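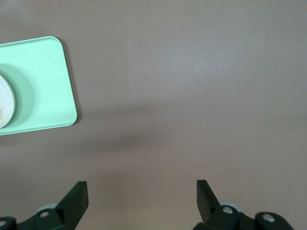
Pág. 68

TALLER ABIERTO

La pinza que se olvidó de cerrar

Crónica de tres tardes persiguiendo un fallo que no salía en ningún registro

Llegué al laboratorio de Drarnness convencida de que iba a escribir sobre desayunos. Me habían prometido un robot que aprende a recoger la mesa, yo tenía el titular pensado desde el tren (malísimo, no lo voy a repetir) y hasta había comido poco por si caía algo. Y resulta que me pasé tres tardes mirando una bandeja verde menta con un cuenco blanco encima y dos dedos negros que se negaban a juntarse.

Me explico. La tarea era bien sencilla: la pinza baja, agarra la bandeja por el borde, la levanta un palmo y la deja en otro sitio. Lo habían repetido casi 1.000 veces desde mayo con un porcentaje de aciertos que a Laimutė Kuusk, la ingeniera que lleva las pruebas, le daba hasta un poco de vergüenza enseñarme de lo bueno que era. Y la primera tarde, delante de mí, el brazo bajó muy digno, se paró con los dedos abiertos de par en par sobre la mesa pelada, a la derecha de la bandeja, y subió otra vez. Con nada entre los dedos. En la pantalla, letras verdes: «agarre completado».

—Eso es mentira —dijo Laimutė, y se sentó en el suelo con el portátil.

Lo que me fascinó es que el robot no se quejaba. Yo venía con la idea de que una máquina que falla pita, echa humo, algo. ¡Pues no! Esta daba el trabajo por hecho y seguía con el paso siguiente, que consistía en transportar aire con muchísimo cuidado y depositarlo al otro lado de la mesa. Lo hizo unas cuantas veces seguidas. La verdad, lo depositaba de maravilla.

La primera sospechosa fue la luz. La superficie es de un tono malva tirando a marrón, mate, sin una sola marca, y encima se dibuja una sombra ancha y difusa que arranca cerca de la esquina de la bandeja. A mí me pareció una pista de novela negra y lo dije en voz alta. Laimutė movió las lámparas, tapó una, puso otra que trajo de su casa. La pinza siguió quedándose corta, abajo y a la derecha, con una constancia admirable.

La segunda tarde le tocó a la mecánica. Aflojaron y apretaron tornillos, miraron los rodillos grises, movieron los dedos a mano. Todo suave. Yo sujetaba una linterna y me sentía imprescindible.

Y por fin, el software. El controlador de la pinza, un módulo que se llama Ametti, decide que ha agarrado algo cuando el motor nota resistencia. Hasta ahí, bien. Pero con la última actualización alguien había bajado el umbral al 70 por ciento del valor anterior para que no aplastara los vasos finos, y con ese valor el rozamiento normal del mecanismo al arrancar ya contaba como resistencia. O sea: los dedos se movían un pelín, el motor decía «uy, aquí hay algo» y se daba por satisfecho. Lo del desvío era otra historia — la calibración de la cámara de la muñeca seguía siendo la de la mesa antigua, tres centímetros más alta —, y como los dos errores aparecieron la misma semana, cada uno tapaba al otro.

Pregunté si aquello era peligroso. Con un cuenco, poca cosa, me dijo ella, como mucho friegas. Pero Blackwood, el cliente que espera el sistema, quiere ponerlo en comedores de residencias, con gente sentada al lado, y un brazo que cree llevar una bandeja cuando no la lleva toma decisiones sobre un mundo que no existe. Al revés le preocupa más todavía: que crea que la ha soltado y siga tirando. Me lo contó sin dramatismo, con la mano apoyada en la seta roja de parada, que por lo visto es donde la apoya siempre.

El arreglo, cuando llegó, fue bastante soso. Umbral de vuelta a su sitio, calibración nueva y una comprobación añadida: antes de subir, la cámara tiene que confirmar que entre los dedos hay algo. Los vasos finos quedan pendientes para Vutden, la versión siguiente, y el registro guardará desde ahora la apertura de la pinza junto al famoso mensajito verde.

Me fui antes de que terminaran de repetir las pruebas, que tenía tren. Laimutė quedó en mandarme los resultados.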